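Why Does a Trash Can Need a Bag?

Most trash cans have a bag inside them. The bag is thin and light, and it costs very little. It is called a liner, because it lines the inside of the can the way a coat can have a lining inside the cloth.

You could throw trash straight into the can with no bag at all. People did that for a long time. Before plastic bags were common, many families put down a few sheets of old newspaper, and they had to scrub the can when it got dirty.

What the liner does

A liner has two jobs. The first is to keep the can clean. Apple cores, yogurt cups and used tissues all leave something behind. If that something is stuck to a bag, it goes out with the bag. If it is stuck to the can, it stays there and starts to smell.

The second job is to make trash easy to carry. Picture a can full of pencil shavings, crumbs and bits of paper. Without a bag, you would have to tip it upside down over a bigger can, and some of it would land on the floor. With a bag, you lift everything out at once.

What liners are made of

Most liners are made of a plastic called polyethylene (say it like this: polly-ETH-uh-leen). It starts out as small pellets about as big as a grain of rice. A machine melts the pellets and blows air into the soft plastic, so that it swells into a very long tube. It is a bit like blowing a bubble that never pops. The tube is cooled, pressed flat, sealed across and cut. Each seal is the bottom of a bag.

Because the plastic is so thin, it can stretch. Pull gently on the edge of a bag and you will feel it give a little. Pull too hard and it turns pale, gets thinner and then tears.

Using a bag again

A liner does not have to come off a roll. Many people save the bags they get at the store and use them in small cans in a bedroom or a bathroom. Check for holes first. Hold the bag up to a window and look for spots of light at the bottom corners, where bags wear out soonest.

Keep plastic bags away from babies and pets, and never put one over your head or face.

How to put a bag in a small can

1. Empty the can. If the inside is sticky, wipe it and let it dry.

2. Open the bag. New bags often cling shut. Rub the top edge between your fingers until the two sides come apart.

3. Let some air in. Hold the bag by its edges and swing it down once.

4. Set the can on the floor and push the bottom of the bag down inside it.

5. Take one side of the bag in each hand and pull the opening wide, so that it reaches across the top of the can. A small red bucket with a black rim works just as well as a real trash can. 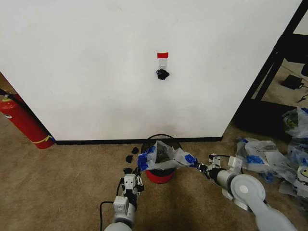

6. Fold the edge of the bag down over the rim, all the way around. The folded part is called the cuff.

7. Press the bag against the inside of the can. Air gets trapped between the bag and the can, and it pushes the bag up like a balloon. Slide a finger under the cuff to let it out.

If the bag is too big

Gather the loose part at one side, twist it and tie it in a knot below the rim. The opening gets smaller and the bag stays put.

When to change it

Change the bag when it is nearly full, or sooner if there is food in it. Leave enough room at the top to tie it closed. Then put in a new one and start again at step 2.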